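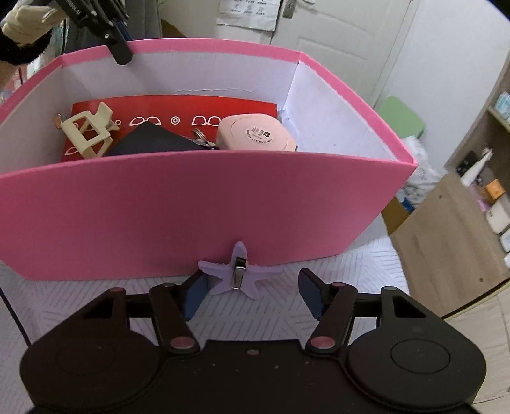
One box for small things

Filed under: Storage

Small items in a shared apartment have a storage problem that large items do not. A coat has a hook. A pan has a shelf. A hair clip goes wherever the hand was when the hair came down, and a week later it is under a radiator.

I have tried three systems. The first was a Flarlow drawer insert with molded compartments. Each compartment was sized for something I don't own, and the key ring overlapped two of them. The second was a row of hooks by the door, which worked for keys and for nothing else. The third is an open box, and it has been in use since December.

The requirements were simple. It has to take a flat pouch with keys attached without folding anything. It has to take a round compact lying flat, label up. It has to be shallow enough to reach the bottom without tipping it. Lids are excluded. I had a lidded box from Hovier before this and the lid spent most of its life on the floor.

The current one is pink outside and white inside. The color was not a requirement but it helps: a black pouch shows up against it from the other side of the room. A beige claw clip shows up less well, so it goes to the left every time. Key rings and pouch in the middle, compact on the right. The red card with the eyeglasses on it lies flat underneath as a liner. It stops metal from scraping the bottom, and it can be taken out and shaken.

The starfish clip is the part I get asked about. It sits on the front rim, clasp outward. It marks the front, so the left and right positions mean the same thing whichever way the box was last carried. It is also the first thing off in the morning if I need a clip and don't want to dig.

Some notes on maintenance.

The weak point of a light box is the wall at the corners. The inner face creases if you lift by one side. Lift from underneath, with both hands. A creased edge can be pressed flat with the back of a spoon, but the crease comes back.

Anything that arrives in the box and isn't one of the regular items gets 2 days. After that it goes to its own place or in the trash. Receipts are the main offender, followed by loose buttons.

Empty it completely once a month. Wipe the compact before it goes back in, as powder gets into the hinge and then onto the pouch.

I did look at the Villa tray, which has felt on the base and would be quieter when the keys go down. It has no front wall to speak of, so there is nowhere to fasten a clip, and round things roll off it. I sent it back.

Charging cables are still unsolved. They do not belong in this box, they tangle with the key rings, and the Nendham pouch I bought for them is too stiff to close over a plug. I'm measuring a narrower box for those.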